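Rules for the laundry setup, version whatever

Quick one, I have 15 minutes before the next run. People keep asking what rules we use for the arm around clothes and racks, and I keep answering in bits, so. All in one place now.

Speed first. We cap the tool at 300 mm per second near fabric. Shota Honda wanted it lower, I wanted it higher, we left it. Slower for the last bit before the fingers close. Not negotiable, even when you're behind.

Stop button within reach of whoever is running it. Within reach means sitting down, arm out. Not across the room. I have been guilty of this.

Hoses and cables. My big one. Before every run, walk the whole path by hand and look at where the loose stuff hangs. A sleeve will catch on anything. So will a hem. If a hose passes near the pole you're grabbing at, either tie it back or write it in the log as an obstacle. Dont just trust that it'll be fine.

Logs: one line per run, plain words, what went wrong first. Run 2702 just says "sock" and I have no idea what I meant – so don't do that.

No reaching in while it's powered. Even for a dropped sock. Pause, wait 5 seconds, then reach. Broltik has the same rule with a longer wait and I think they're probaly right.
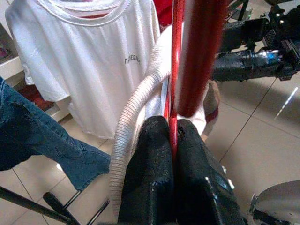

Fingers either side of the red pole, white fabric bunched against it, hose close by.

Still to sort out: who signs off when the fingers get swapped. At Flikum it was whoever did the swap, which I never liked. I'd want a second person to look. More on that in July if I get to it.

Ok, run's up.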